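The Clock at Skerby

The ferry to Skerby had stopped running by the time Henrique Aguiar found the harbour office, so he slept on the bench inside it. In the morning a man came in with a kettle and asked if he was the one about the clock.

"I am," said Henrique.

"Sota Chiba. I wrote to you in June."

They crossed on the first boat. The clock stood over the old fish market and had said the same time for 50 years. People on the island had stopped looking at it, apart from the children, who were told to be home by it as a joke.

There were 186 steps up to the works. Sota stopped twice. Henrique carried the bag and said nothing – he was thinking about his father, who had built the clock with old Demchenko and had left the island the week after it stopped.

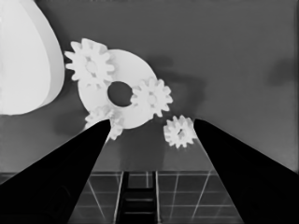
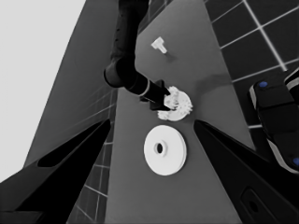

White gears, with the large ring in the first picture.

"Can it be mended?" Sota asked.

Henrique put his hand on the main wheel. It was cold and it did not move. Behind it, folded small and pushed into a gap in the wall, was a piece of paper. He knew the writing before he had it open.

It was a bill from Gomari's shop in Fidden, for 3 lamps and a coil of rope. On the back his father had written: Stopped it myself. Could not stand the bell.

Henrique read it again and put it in his coat.

"Well?" said Sota.

"It needs a week," Henrique said. "Do you want the bell as well?"

Sota looked down at the roofs for some time. A woman was hanging out sheets in the wind.

"My mother lives just there," he said. "Leave the bell."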